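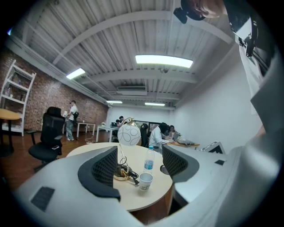
Hand-held gripper: position jumps when I turn the wrist, and the two fingers do not close evenly

Pornthip Ongart
Posted 7th January

Hello all. I am building a pair of hand-held grippers in the shared workshop at Kirnwood, in the evenings mostly. The plan is to record my own hand movements while I pick up small things from a table, and later to play them back on a small arm that I have at home. The arm is not finished, so please ignore it for now. I only want good recordings.

My setup. Each gripper has two curved fingers with a soft pad on the inner side. I squeeze the handle and a small gear moves both fingers together. On the body I have a cube with square black-and-white markers, and one more marker cube is on the strap over my chest, so I can know where the hands are in relation to the body. A head camera looks at everything. The software is Simik, an older version that came with the camera board, and I save all recordings on the laptop.

I have two problems.

First, the position from the cube is fine when I hold the gripper straight, but when I turn my wrist the numbers jump. It is a jump of 20 mm, sometimes to the side and back again in the next reading. In a slow movement it looks like the hand has a fever. I printed the markers again on better paper and it made no difference.
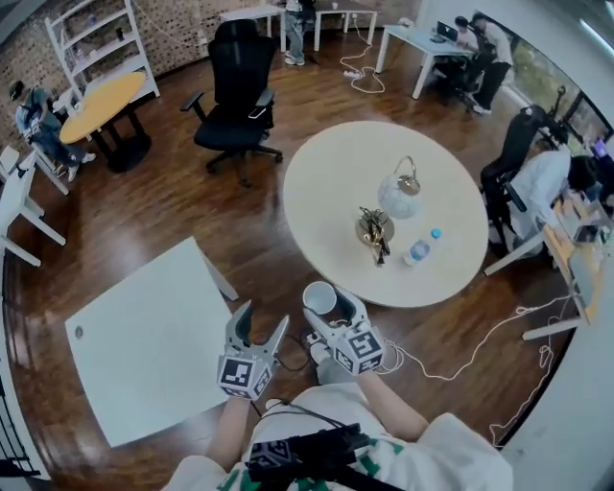
The same jump comes with both hands, but the right one is worse. I checked if the cube is loose on the body and it does not move at all when I push it with my thumb.

Second, the fingers do not close evenly. The left finger touches the object first and pushes it, and then the right finger arrives. With a water bottle you do not notice, as it is heavy enough. With a paper cup, the cup slides to one side before I have it, and if I squeeze more to be sure, it bends. I have 659 recordings already and I would like to keep them if it is possible.

I read the build notes of the Tan project, from where I took the shape of the fingers, but they use a motor and I use only my hand. Please write simply if you can, English is my third language and mechanical words are the hardest part for me.

halfturn

Your marker problem first, as I had nearly the same one.

When the camera sees one face of the cube straight on, the software has only one flat square to work with. A flat square seen from the front can be read in two ways, tilted a little toward the camera or tilted a little away, and both fit the picture almost equally well. The software picks one, and on the next reading it picks the other. There is your jump. When it sees two or three faces of the cube together it has much less room for a mistake.

So look in the Simik settings for something like "treat as one body" or "marker group". In my version it was off when I installed it. If it is off, every face is calculated alone and then the best one is chosen, and the best one changes exactly while you turn your wrist. You must also give it the true size of the cube, measured from your real printed part. Use a caliper. My cube was drawn at one size and came out of the printer a bit smaller, and the paper added some thickness again.

Check also these things:

Is there a white border around each square? If you cut the paper right at the black edge the corners are found badly.

Is the paper shiny? Ceiling lights or a window will wash out one corner at some angles. I changed to matte sticker paper.

Is the exposure on automatic? Put it on manual and as short as the room light allows. Blur on a turning hand moves the corners too.

About your old recordings: if you kept the video and did not only keep the numbers, you can calculate everything again with the new settings. I did it overnight for mine.

Olaf B.

just buy a proper tracker, paper markers are a waste of time

ridgeway_lathe

I can only help with the fingers, I don't know the camera side.

With a hand lever and one gear, uneven closing is nearly always play between the teeth, or one finger that was put in a tooth too early. Open the body, close both fingers by hand until the pads touch, and see where they meet. If they meet off the middle, lift one finger out, move it by one tooth and look again. If one tooth is too much, then the hole for the pivot is worn or it was printed too wide. I drill mine out to 5 mm and press in a short brass tube, and the finger stops wandering.

Put a light rubber band or a weak spring between the two fingers so that the play is always taken up in the same direction. It costs almost nothing. Don't use a strong one or your hand will be tired after a quarter of an hour and you will start to squeeze differently, and this goes in your recordings as well.

For the paper cup, take it lower down, near the bottom edge where it is stiffer. Soft filament for the pads also helps. I get mine from Dostow, the softest one they sell, and print it slowly with few walls. If the pad is solid it grips like a piece of wood.

Pornthip Ongart

Thank you both very much. I found the group setting and it was off, as halfturn wrote. I also measured the cubes and both were smaller than the drawing. After I put in the real size the jump is gone in the left hand. In the right hand it still comes at one angle only, when my own fingers cover part of the cube, so I will make a longer neck for it and move the cube away from the handle.

I have the video for all the recordings except the first evening, when I saved only numbers. Those I will delete.

The right finger was one tooth wrong. I moved it and now they meet in the middle, or very near to it. The brass tube I did not try yet, I have to wait for the drill, it is shared also. Olaf, a proper tracker costs more than everything I have built together with the arm, so I stay with paper for now.

halfturn

Good. When you move the cube, measure again the distance from the cube to the fingertips and change it in the settings. I forgot it in April and had to do a whole month of recordings over.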